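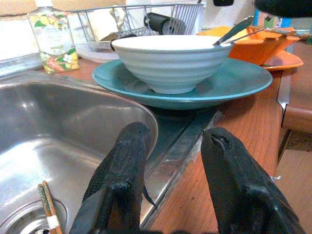
Page last changed: October 6, 2019

4. What visitors are shown, and what they take home

Figure 1. The counter and sink, seen from the wrist camera. The teal plate and white ribbed bowl are stacked, with two metal handles sticking out of the bowl; two chopsticks lie in the basin.

4.1 The open day at Mallberg

In April we attended the spring open day at the Mallberg test kitchen, where the Prelow group shows its dish-clearing arm to the public, to possible customers and to anybody from the trade who has asked for a pass. Two of us (Crichton and Takeda) went in as ordinary visitors and stood in the same line as everyone else. Strachan arranged a second visit for the next morning, when the hall was quiet and the operators had time to talk. Our interest was in the demonstration as a piece of persuasion. We wanted to know what a person could fairly conclude about the machine from having stood and watched it.

The set task was to clear the counter beside the sink. Figure 1 gives a fair idea of what that involves. The dishes are ordinary ones, and we will say in the group's favor that they are not laid out one by one on a bare table, as they were at both of the other demonstrations we attended for this study. A bowl sits on a plate that itself reaches over the corner of the sink. The orange bowl and the flat orange plate overlap. Utensils point in several directions. A person would clear it without thinking, and for that reason most people watching have little sense of which parts are hard.

That last point came up again and again in the visitors' remarks we wrote down. People were impressed when the arm moved quickly through open air and bored when it slowed down near the plate, although the slow part was the only part with any real content. One man near the rope told his daughter that it had "gotten stuck." It had not, according to the operator, Štefánia Kratochvíl, who explained to us the next day that the controller lowers its speed whenever the fingers come close to a rim. The hosts gave no commentary on this during the public session. The slideshow playing above the rope was mostly about labor savings.

4.2 The success rate

A printed card at the entrance said that the system had completed 1,000 clearing runs. It did not say how many had been started. When Takeda asked, she was told that the 1,000 came out of a log of 2,000 attempts, which included early work with an older hand made by Jetier. A later figure for the present hand alone was promised to us and has not arrived. We do not suggest that anyone meant to mislead. A count of completed runs with no count of attempts is still close to useless, and a visitor would have to ask a direct question to find out that the second number existed.

What "completed" means is a separate problem. Under the group's scoring sheet, a run is complete when every dish on the counter has been moved to its assigned place. Items in the basin are not scored. The chopsticks in Figure 1 would therefore have no bearing on the result, whether they were picked up, left alone or pushed toward the drain. Thin objects lying on curved, shiny metal are among the harder things to grasp in a kitchen, and we think it unwise to score the task in a way that leaves them out. Shinji Ogura, who wrote the sheet, disagrees. His view is that the basin is a second task and will get its own sheet. We have recorded his objection here at his request.

The stacked bowl raises a similar question. It can be lifted off the plate by its rim, or plate and bowl can be carried together. The sheet allows either. Carrying the pair is faster and looks better from behind the rope, but it tells us very little about whether the hand can handle a bowl with utensils standing in it. We would want the two methods reported in separate columns.

4.3 Who steps in

During the public session Crichton noted 11 occasions on which a member of staff touched a control. Most were brief. Staff described them to us as "nudges," and the word appears in the group's own notes, where a nudge does not spoil a run as long as the operator does not pick up a dish by hand. No visitor we spoke to had noticed any of them. The control box stood on a shelf at waist height, behind the operator, and from the front of the line it could not be seen.

We raised this with Strachan before writing it up. She agreed that a visible light, switched on whenever a person takes over, would cost almost nothing, and said she would propose it for the autumn event. The Shibata demonstration discussed in Section 3 already has such a light. Visitors there asked far more questions about failures, and some of them left unimpressed, which may explain why the idea has been slow to spread.

4.4 Limits of these observations

We saw one site over two days, and the notes from the public session were taken by hand in a crowded room. We did not have access to the raw logs. The remarks of visitors were collected as people happened to make them and should not be read as a survey. Section 5 compares the Mallberg scoring sheet with the two others we were able to obtain.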